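Simulated arm tips over sideways at the door task, camera ends up looking at the wall??

Posted in Simulation & Virtual Robots
saimi_ikonen

Hi all, need some help before I lose another evening to this. Running a household sim (Skosley, the home scenes pack) with a mobile arm and a parallel gripper. Job is simple on paper – go to the door, open fingers, close on the lever, turn, pull. Worked fine in June. Then I updated the controller and now it goes wrong in over 33 runs out of every batch I do.

What happens: wrist view rolls hard during the approach, the whole room is tilted, and then the arm either pushes into the door or wanders off and points at blank wall. No error. Log just says "approach complete" and then the timeout at step 2295.

Things I tried so far

1. Reset the scene and loaded default start pose. No change.

2. Slowed the approach to half. Takes longer to fail, thats all.

3. Stopped the run at the lever to check the gripper. Fingers wide open, lever is right there past the tips, so it does find the handle. But the door fills the whole bottom half of the view and you're seeing the chest of drawers from above.
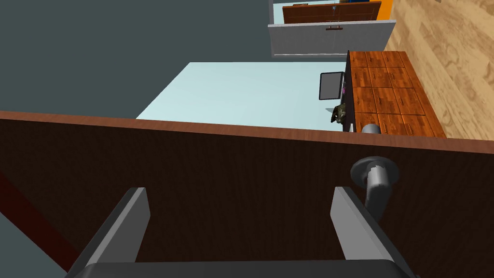
4. Turned off collision on the door. Bad idea, arm went straight thru it.

5. Let it run on without stopping. Same room, same gripper, and no door anywhere in view. Fingers open on nothing.

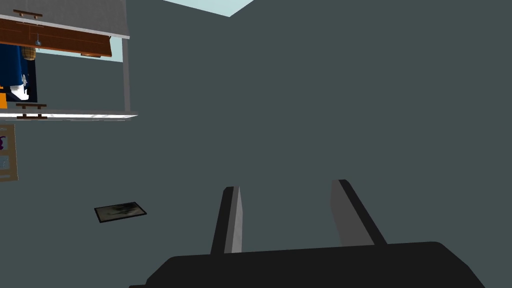
Wrist view from a bad run, fingers open, mostly dark gray surface. White unit up in the left corner.

Is it the camera mount or the arm itself? I can't tell if the robot is really leaning or if only the view is rolled. Also a bit worried bc the same controller goes on a real arm next and I do not want that thing swinging at a door. Using the Flikmont wrist driver if that matters.

Shahram Parsa

Check your joint order. Seriously. Had this exact thing, two wrist joints swapped after an update. The controller thinks it's pitching and it's rolling.

Quick test:
- empty scene, no door, no furniture
- arm at home pose
- command joint 5 only, small move, watch which link moves
- same for joint 6
- if 5 moves the link you expected from 6, there you go

Fix is in the joint map file, NOT in the controller. If you patch it in the controller it'll bite you again next update. After that, rerun from home, don't resume a saved run, the old targets are still in there.

For leaning vs. rolled view: put a second fixed camera in the corner of the room and look at the base. If the base is flat on the floor and the wrist view is tilted, it's wrist joints or the camera transform. If the base is tipped then you have a contact problem and my answer is no use to you, sorry.

And please don't put it on the real arm yet. "approach complete" only means it got within tolerance of a target. Doesn't mean the target made sense.

sixten_sjoberg

just reinstall, fixed it for me

Encarnación Ibarra

Agree with Shahram on the joint map but want to add the safety part, it got skipped over a bit.

Your run has no orientation limit. Position only. So the tool can get to the lever at any angle it likes and the software calls that a success. Set a max roll error on the approach and have it abort (stop, hold, open fingers) when it goes over. I would also add an abort if the target leaves the camera view for more than a moment. Your second view should never be allowed to keep going – handle's gone, door's gone, and it is still moving toward something.

Turning collision off on the door, put that back on right now before you forget. I forgot once and spent ages on "good" results that were the arm ghosting thru a cupboard.

For the real arm: joint speed limits low, someone on the e-stop, and no door for the first runs. Let it reach for a point in the air with nothing near it. Door comes later.

saimi_ikonen

Joint map it was, 5 and 6 swapped. Base is flat on the floor from the corner cam. Collision is back on. Roll limit is in but it aborts on every run now, even ones that look OK to me, so probably I have degrees where it wants radians. Will check tonight. Thanks both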